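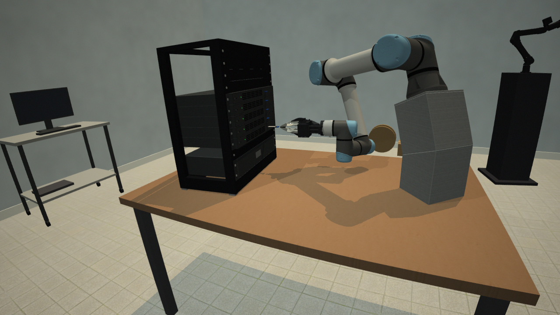

Server rack on a wooden table (computer rendering)

Questions I get about the house concerts

How do I get a seat?
Send me a note with your name and how many of you are coming. We hold 12 evenings a season and the room seats 200, so most nights there's space, but the all-Schubert programs go fast!

Who's playing next?
Ayanda Du Plessis opens in February with two Brahms sonatas and some Janáček (I've been begging her for the Janáček for ages). Ruan Zulu joins her after the break for the Fauré piano quartet, with Imke Böttcher on viola and Marietjie Matlala on cello.

What does it cost?
It's $18 at the door, and students get in for $2. Cash or card, both fine.

Can I bring my kids?
Please do! I'd sit near the aisle with the really little ones, just in case the slow movement turns out to be a very slow movement.

When should I clap?
Whenever you like. Most people wait until the end of the whole piece, but if a first movement knocks you sideways, go ahead. Ruan loves it.

Do you record the concerts?
Yes, audio only, and the players get to hear it before anyone else does. If they're happy, it goes up on the Listen page.

Can I play on the series?
Maybe! Send me one live recording, unedited, and a program you'd love to do. I listen to everything myself, so give me a few weeks.

Who tunes the piano?
Vaughn Castellanos, on the afternoon of each concert. He'll happily talk temperaments with you at the break if you catch him near the coffee.

Last updated Dec 24, 2025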